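January 12, 2024

Moisture log, Drurevby cabinet stock. Irina took the readings before lunch, I repeated the high ones after. Pin meter, 5 mm depth, along the grain. Batch 247 is still above what we want for glue-up. The Gusum boards are fine and can go to the planer on Monday.

The two test panels with the Mumance hardwax oil have been curing since August. Water drop test: no ring on panel A, faint ring on panel B. B had the thinner second coat, so repeat with a measured amount before blaming the oil.
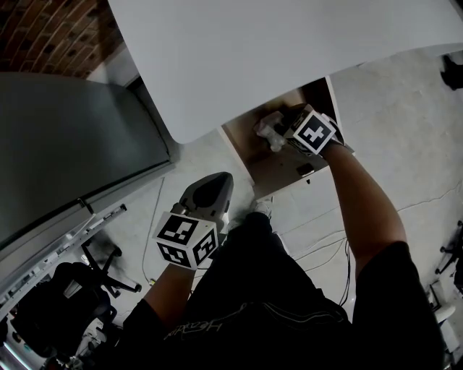

Cabinet compartment under the white top, light brown interior.

Hinge cycling: stopped at 2,000 openings. Sag at the free corner more than 2 mm on the short screws, nothing measurable on the long ones. Short screws go back in the drawer for back panels only.

Humidifier filter changed. Old one was scaled solid – order spares.

To do: recheck batch 247 with the oven-dry method, cut the samples from mid-board. Heino Org wants the numbers in the shared sheet, percent to one decimal.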